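Home Sports Animals Space Games Ask Us

How Does a Football Team Get Its Ranking?

If you watch college football, you may see a small number next to a team's name on the screen. That number is the team's ranking. A team with a 2 next to its name is thought to be the second best in the country.

Some rankings come from people who vote. Others come from a computer, which uses a set of rules and a lot of math. This page is about the computer kind.

Why not just count wins?

Counting wins is a good start, but there is a problem. There are too many teams for all of them to play each other. One team might win every game against weak teams. Another might lose twice, but only to very strong teams. Which one is better? Wins alone can't tell you.

Ratings and rankings

A rating is a score that shows how strong a team seems to be. A ranking is the order you get when you line the teams up by their ratings, from highest to lowest.

Let's use a made-up kind of league with two teams, Flenis and Prullance. Flenis has a rating of 2000. Prullance has a rating of 1160. Flenis is ranked higher, and most people would expect Flenis to win if the two teams played. 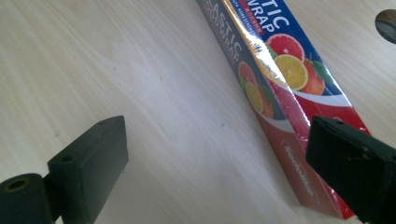
After each game, the computer changes the ratings. The winner's rating goes up and the loser's goes down. How much they change depends on who was expected to win. If Flenis beats Prullance, the ratings move only a little – the computer already thought that would happen. If Prullance wins, the ratings move a lot. You can try this at home with things from the kitchen. Let a long box of plastic wrap be Flenis and a spoon be Prullance, and put them on the table with the stronger team closer to you. Flip a coin for each game. Move the winner one step toward you and the loser one step away, or three steps if the weaker team wins. After a few games, see which one is in front.

What is strength of schedule?

A team's schedule is the list of games it plays. Strength of schedule means how hard those games are. Say Kandpal and Genotness both win all their games. Kandpal played mostly strong teams and Genotness played mostly weak ones. The computer will usually give Kandpal the higher rating.

Does the score matter?

In some systems it does. Winning by 30 points counts for more than winning by one. Other systems look only at who won, so that teams don't keep piling on points when the game is already decided.

Can the computer be wrong?

Yes. A computer only knows what it is told. It may not know that the quarterback was sick or that it snowed the whole game. Early in the season it has very few games to look at, so the rankings can jump up and down from week to week. By November there are more results to use, and the order tends to settle.

Words to know

Rating – a score for how strong a team is.
Ranking – a team's place in the order.
Upset – a game won by the team that was expected to lose.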